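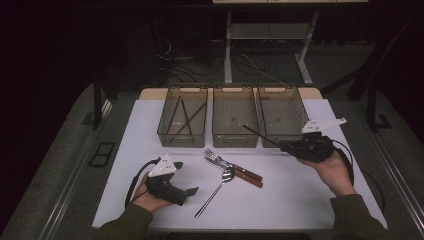

Cheng-en Yeh writes that reading a spelling list ten times on Sunday night ought to be enough, and asks why half of the words are gone by Tuesday.

The answer has to do with how memory works. When you read a word, your brain holds it for a short time. This is called working memory. It is small, and new things push old things out. To keep a word for longer, the brain has to store it in long-term memory.

Reading a list again and again feels like learning. The words look more familiar each time. But knowing a word when you see it is called recognition, and a spelling test asks for something harder. It asks you to produce the word with no list in front of you. That is called recall.

Recall gets stronger when you practice recall. Cover the list, write the word, then uncover the list and check. If you made a mistake, look at the part you got wrong and write the whole word again. The effort of searching for the word is the part that helps — even when you get it wrong the first time, as long as you check.

Spacing

The second thing that matters is time. Suppose you have 2 ways to use twenty minutes:

Plan A: twenty minutes on Sunday night.
Plan B: five minutes on each of four days.

Both plans take the same amount of work. Plan B usually gives better results on a later test. Between sessions you forget a little, and bringing the word back after a gap makes the memory last longer. Scientists call this the spacing effect. It works for multiplication facts and the names of rivers as well as for spelling.

How to set it up

Write each word on its own card. Make one pile for words you can spell without looking and one pile for words you can't. Practice the second pile every day. Practice the first pile every third day. A card moves back to the daily pile if you miss it.

Words to know

Recognition: knowing something when you see it.
Recall: bringing something to mind without seeing it.
Spacing: leaving time between practice sessions.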